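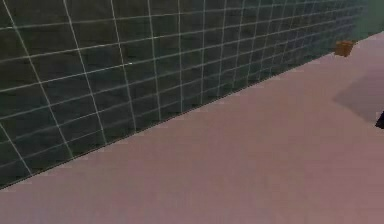
Hi Boyang, quick one on the arm budget before your December review! We've spent 18 of the 50 thousand, nearly all of it on the Puvton licenses, and I'm holding off on the Hikell gripper for now. The sim has a plain pink floor and one small orange-brown box by the gridded wall, and that's plenty for working out the reach we need to pay for (Uldis wants shelves next). Kandasamy's quote is good for 5 more weeks, so I'd love a yes before then.

Filed under: Project Updates / Equipment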